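4.3 What the warning scores do and do not show

The headline result of the Undholm trial is a hit rate, and hit rates are easy to like. Of the severe wind warnings issued to harbour users during the trial, most were followed by a gust above the threshold somewhere inside the warning area. Didard reports this as evidence that the new short-range system is ready for daily use. We are less sure.

Our first difficulty is with the word "somewhere". A warning area in the trial could stretch 40 km along the coast, and a single gust at a single mast was enough to turn the whole warning into a success. A fishing crew at the sheltered end of the area would have tied up for nothing and still been counted as well served. When we scored the same warnings mast by mast, the advantage over the older Halliday method shrank at every inland site and disappeared at 2 of them. It survived on the outer coast, where strong gusts are common and any method that warns often will do well.

Our second difficulty is the choice of cases. The trial archive holds 491 warning periods, but the published scores leave out those in which one or more masts failed to report. Masts tend to fail in bad weather. Power goes, ice forms on the instruments, and the line to the logging station drops. Removing such periods may look like ordinary housekeeping, yet it takes out a good share of the very events the system was built for. Cormier made the same complaint about an earlier coastal trial -- with little effect, as far as we can tell -- and suggested that missing periods be scored twice, once as hits and once as misses, to give an honest range. We did this. The range is wide enough to contain the older method's score.

There is also the matter of lead time. The operators quote a gain of 50 minutes over the Halliday warnings. This figure is a mean, and it is pulled upwards by a handful of slow-moving fronts in September that any forecaster with a pressure chart would have seen coming. For sudden squalls, which cause most of the damage to moored boats, we found no gain that we would care to defend.

None of this means that the system is poor. The Aronero rainfall product had an equally shaky first season and was later put right by better radar coverage, and the wind warnings may go the same way. But the claim made for them is a claim about now. We would want to see a full winter scored at fixed points, with the rules written down before the first warning goes out and the failed masts kept in. We would also want to know how many people changed their plans on receiving a warning, a question the trial did not ask and which no amount of scoring can answer afterwards.

The scoring scripts used for this section are available from the authors. The archive copy we worked from is dated 2025-01-13, and later corrections by the operators are not included.
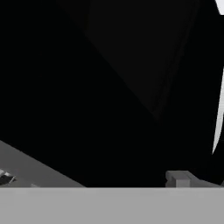 Figure 4. Simulated close view with part of a robot gripper along the lower edge.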